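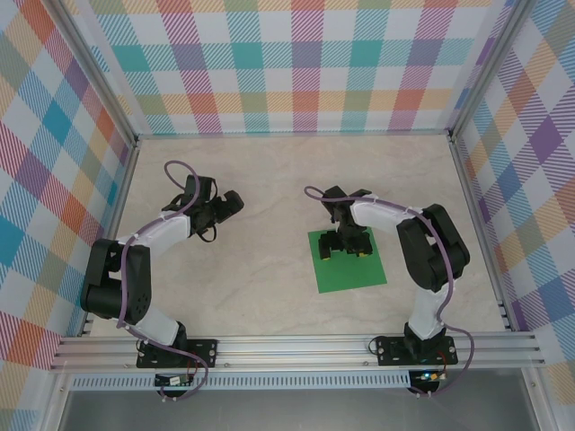
Trosmont border talks - anyone buying this?

kettle_drum
Posted Mar 7, 2021
So the Prerora delegation walked out again. 17 rounds and still no line on a map. Their minister calls it "a pause." Sure. Meanwhile Cuvham villages get told to wait til August

oldmaps1313
They didnt walk out, the session was suspended by both sides. Read the actual statement. Two paragraphs, won't kill you

kettle_drum
Read it. Says nothing. Both sides "reaffirm" stuff. My aunt is in Cuvham, she can't get to her own orchard - reaffirm that

ninebark
Agree with oldmaps on the wording, not on much else. Trosmont closed the Retamal crossing first, 6 days before the talks. Kind of a big thing to leave out

oldmaps1313
Closed to trucks. People on foot still get thru

ninebark
With a permit. Which takes almost 12 weeks
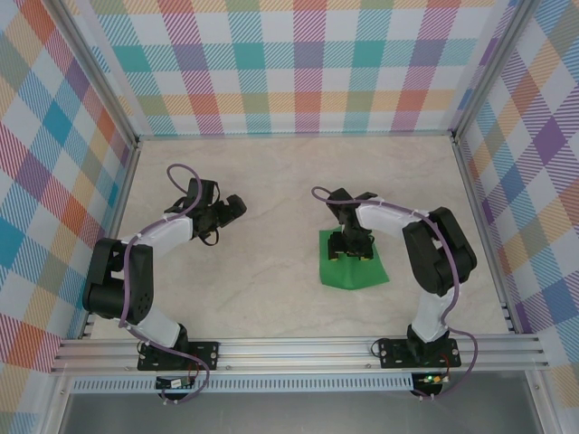
Re: Trosmont border talks - page 2

saltflat
Both capitals need this fight for the elections. Wont be settled this year imo

kettle_drum
Prerora voted already?? but yeah, Trosmont for sure

oldmaps1313
Local elections are still coming in Prerora. Anyway has anybody got a link to the full permit rules, the one in the sticky is dead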